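Notes, Prikerport talk, May. Slot is short, skip the intro if we start late.

Slide 1. Ask for hands: who has a machine at home that folds anything? Wait. Then: who has been promised one?

Slide 2. The Irnham trial. Say the number slowly. 792 attempts at clearing a table, cloths and mugs only. No plates, no cutlery, no food. 36 of those runs went from start to finish with no human stepping in. The press release led with the 36 and left out the other figure. Let people do the math.
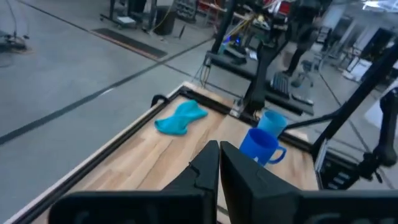
Slide 3. Why cloth is hard. A mug keeps its shape when you grab it badly. A dishcloth doesn't, and every bad grab leaves you with a new problem. Cumix says its software has this solved. I asked for uncut video and got 2 minutes of it, sped up.

Slide 4. The shop floor. Lytvynenko bought 2 arms to wipe down benches and put parts back in bins. The bins work, if the parts arrive facing the same way. The wiping is still done by whoever is on shift. Mention the cost of setup if anyone looks bored.

Slide 5. What would change my mind: a strange kitchen, a full sink, one take, and the operator out of the building.

Questions. Someone will say five years. Ask them which five.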